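Teaching an arm to handle cloth at the Statidham workshop
7/17/18

Kerstin Wiegand has rented a bench at the Statidham shared workshop for three years. Most of that time went into furniture. Since November she has been building Parri, a two-armed machine meant to fold laundry, and so far the machine itself is the part she has worked on least.

"The arms are at my house," she says. "They're bolted to a table in the garage and they don't do much. What we do here is the hands."

The hands are grippers that a person carries, one in each fist. You squeeze, the fingers close, and a camera on the gripper records what happens in front of it. The idea is to gather enough recordings of people handling cloth that the arms can later be trained on them. Wiegand did not come up with the method and is quick to say so. She read about it, thought it looked cheaper than the joystick setup she had been using, and started printing housings the same week.

"With the joysticks I could get one corner of a towel up in a minute and a half, and I'd be sweating. With these, anybody can do it. You already know how to pick up a towel."

Each gripper has 32 printed parts, not counting screws. The first version had fewer, but the fingers flexed sideways when they closed on anything thin. She added a rib to each finger, then a second plate behind it, and the count went up from there. Every one carries a cube covered in printed square markers, so the software can work out where the hand is and which way it is turned. The cube gave her more trouble than the fingers did.

"You print the markers on office paper, glue them on, and they look fine. Then one corner lifts and the position jumps. I went through two kinds of glue before I bought the sticker sheets from Kelico. I should have done that at the start."

She works on the floor when the cloth is large, with a second camera looking down from head height. 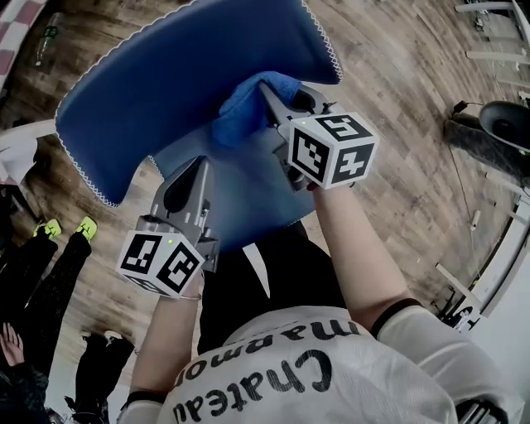

Rosario Gentile thinks she should have begun with something stiffer, like cardboard or place mats, and moved on to fabric once the recordings were clean. He has told her this several times. Wiegand's answer is that cardboard would have taught her nothing she needed. A flap of cardboard stays where you put it. Fabric slides and doubles over, and she wanted to find out early whether the fingers could keep hold of one layer without dragging the next.

"He's right that it would have been faster to get good data," she says. "It would have been good data about cardboard."

What she settled on was blue. There is no deep reason for it. Her first test cloths were white, and under the ceiling lights the folds washed out so badly that she couldn't tell an edge from a crease when she played the recordings back. Blue fabric with a white stitched edge fixed most of that. The stitching shows up well even when the lens bends everything around it.

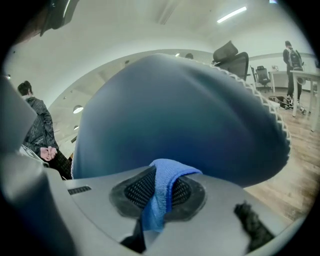 Blue fabric with a white zigzag edge, held close above the gripper.

The lens is a sore point. It is very wide, and it takes in most of the room along with the fabric. Wiegand tried a narrower one in the spring and took it off again after an afternoon. It gave a nicer picture, but whenever she brought the gripper in close, the cloth filled it completely and there was nothing left for the software to use as a reference.

The wide lens means that anyone in the workshop may turn up in a recording. Members can ask to be left out, and faces get blurred before anything is stored on the shared drive. Hefin Bevan wrote the script that does it. It runs overnight and usually finishes by breakfast.

There are 226 recordings so far. Wiegand threw out an earlier batch of 164 after she found that one camera's clock had been drifting against the other, so that the left hand seemed to let go a moment before the right hand took over. She had checked the clocks on the first day and not again.

"Now I clap the grippers together at the start of each one. It's the oldest trick there is, and it works. I can line them up by ear if I have to."

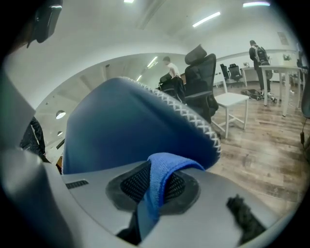 According to Delyth Harries, the number of recordings matters less than how many different people made them, and a pile from one pair of hands will only teach the arms one person's habits. Wiegand agrees with that, up to a point. She folds left over right every time and can see it in her own files. Prys Sayce does the opposite and also lets go sooner. She has asked other members for half an hour each, and most have said yes, though getting them in on the same evening is another matter.

The weight is still a problem for them. New people hold the grippers too tightly, and their wrists get tired well before the half hour is up. The next housing will have thinner walls toward the back, and she has moved the battery closer to the palm. She also wants a softer return spring. The one in there now came from a stapler.
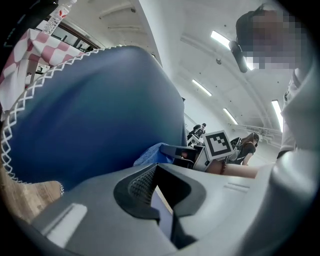 She has also changed how a session is laid out. Small pieces are done at table height and only the big ones on the floor. She used to switch between the two as she went, and the height changes made the recordings hard to sort afterward. A sheet of paper on the bench lists the order, and people tick each item as they finish.

Asked when the arms in the garage will get their turn, Wiegand says she ran them on a small set of the recordings in the spring. They reached for a dishcloth and closed on it, then pulled it straight off the table.

"They did grab it," she says. "The fingers are the same as the ones on the hand-held grippers, so I know the fingers can do it. The rest is going to take more recordings."

She plans to bring one arm to the member evening in Istiveck if she can borrow a van. The other will stay where it is, as the bolts have rusted in.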